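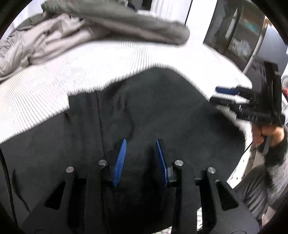

How to Put Together a Conference Abstract in Mathematics (and Get It In on Time)

If you've been to a few math meetings as a listener and would now like to give a contributed talk, the abstract is the first thing between you and the podium. I have written a good many of these over the years, and read a great many more as a session organizer, and I still think most people make it harder than it needs to be. So get yourself a cup of something and let's go through it together.

What you'll need before you start

A result, first of all. It doesn't have to be a big one, and it doesn't have to be published, but the proof should be written down somewhere other than in your head. You'll also want the call for abstracts open in another window, your co-authors' permission, and a quiet hour or so. I like to work first thing in the morning, before email gets going.

Step 1. Read the call all the way through

I know, I know. But calls differ more than you'd expect. The Hinditz Meeting on Number Theory, where I've helped with the contributed sessions, wants plain text with no displayed formulas at all, while the Cherkaoui Workshop is happy to take LaTeX as long as you don't define your own macros. Look for the length limit, the list of subject codes, and whether the deadline is for the abstract alone or for the travel support form as well. Those two are often not the same date – I missed a travel deadline one April that way and paid for my own train.

Step 2. Write one sentence saying what you proved

Write it for a friend in the next office who works on something else. "We show that a certain family of cubic surfaces has infinitely many rational points" is a perfectly fine start. Leave the hypotheses out for now. You can put the important ones back later, and you may be surprised how few of them a listener needs before the talk.

Step 3. Add two sentences of background

Two is enough, truly. One says what the question is and where it comes from, and the other says what was known before you came along. If you feel a third one creeping in, it probably belongs in the introduction to your paper, where there's plenty of room for it. Please do mention the earlier work your result builds on, by name, because those people may well be sitting in the second row.

Step 4. Say something about the method

A short phrase will do: "using a descent argument," or "the proof combines a sieve with some elementary geometry." This is the line that organizers use when they sort talks into sessions, so a vague one can land you in an odd spot. I once spent a pleasant but puzzling afternoon in a session on coding theory thanks to my own wording.

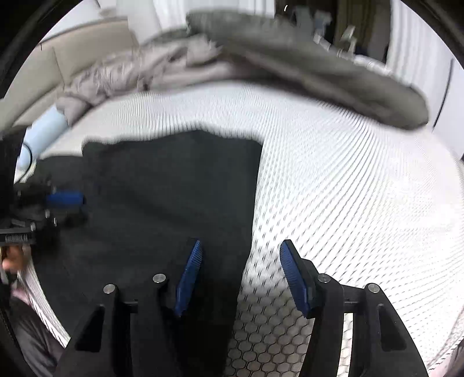
Step 5. Trim it to length

Count your words with whatever your editor offers, and then check again after you paste the text into the submission form, as some forms count symbols as words. My last one came to 223 words after trimming, and I don't miss a thing I took out. Good candidates for cutting are "it is well known that," "in this talk, we will," and any notation you use only once. If a symbol appears a single time, write out what it means in words and let the symbol go.

Step 6. Fix the title

Save this for last, when you know what you're announcing. Put the main object in the title (elliptic curves, partitions, whatever it may be) and keep formulas out of it if you can, as they tend to come out garbled in the printed program. "On a problem in arithmetic" tells a reader very little, and I say that as someone who has used it.

Step 7. Submit, and keep a copy

Most of the smaller meetings I go to use the Nistura form, which logs you out after a spell without saving, so write your text elsewhere and paste it in. Choose your subject codes, check the spelling of every co-author's name and institution, and look at the preview before you press the button. Accents and umlauts are worth a second look. Save the confirmation email in a folder you'll be able to find again.

If your talk is accepted

You'll usually hear within 3 weeks, though bigger meetings take longer. Reply promptly, even if it's only to say thank you, and ask how long the slot is and whether there's a blackboard. You can normally send a revised abstract up until the program goes to print, so if the theorem gets a little stronger in the meantime – and I hope it does! – write to the session organizer and ask.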